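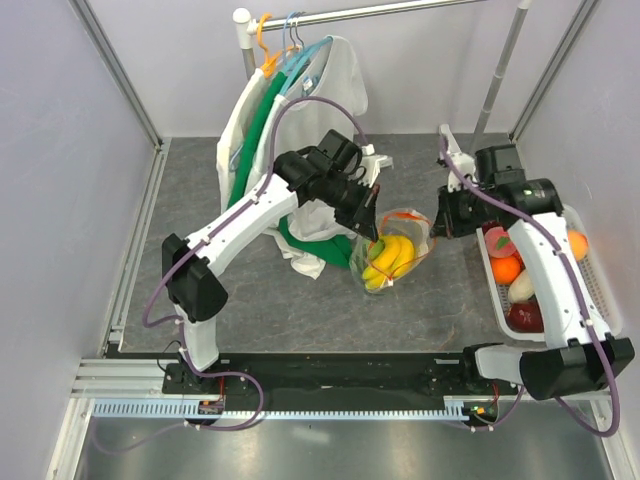 How does a robot learn to put away the shopping?

You may have seen videos where a robot tidies a kitchen all by itself. Perhaps you thought, "Great, it can do my room next." Before you hand over your socks, ask how the robot learned to do it, and how many goes it had.

Nobody sits down and writes a rule for every banana in the world. Bananas come big, small, bent and bruised. So lots of robot makers try another way: they collect examples.

What is an example?

At a workshop called Cistell, a person guides two robot arms through a job from start to finish. One job is to reach into a clear bag and lift out the bananas. While the arms move, a computer saves two things: what the cameras saw, and how every joint of each arm was bent. One go, saved from beginning to end, is one example.

Then everything is put back, a bit differently, and they do it again. The bag might be turned round. The apple might swap places with an orange. If the fruit always sat in the same spot, the robot could learn "go to that spot" and never learn anything about fruit.

For the banana job, Cistell saved 600 examples. Of those, 135 were thrown out. Sometimes a cable got in the way of a camera, and sometimes the person driving the arms simply made a mess of it. You probably learned to unpack a shopping bag after watching a grown-up a few times, so who is the quick learner here?

Why are there clothes as well?

Clothes are horrible for robots. An orange stays the same shape when you pick it up, but a shirt doesn't. It can hang neatly from a hanger or lie in a heap on the floor, and it is the same shirt both times. A learning program called Fikre is given examples of both kinds of thing, hard fruit and floppy cloth, in the hope that it will get better at each.

Does that work? A bit, say the people who made it. I would like to see more tests before I believe it.

So is it clever?

Try this. Fikre had 22 goes with a kind of bag it had never met before. It got the bananas out 4 times. With the bags from its examples it did much better. That tells you it has learned some things very well and is lost when they change.

Questions to ask about any robot video

Was somebody steering it?
Was that the first go, or the best one out of a hundred?
Had the robot seen those exact things before?
Has the video been speeded up? (Look for a clock, or a person moving oddly fast.)

If the video doesn't say, you are allowed to wonder.

Words to know

Gripper: the part at the end of the arm that takes hold of things.
Joint: a place where the arm can bend or turn, like your elbow.
Example: one saved go at a job.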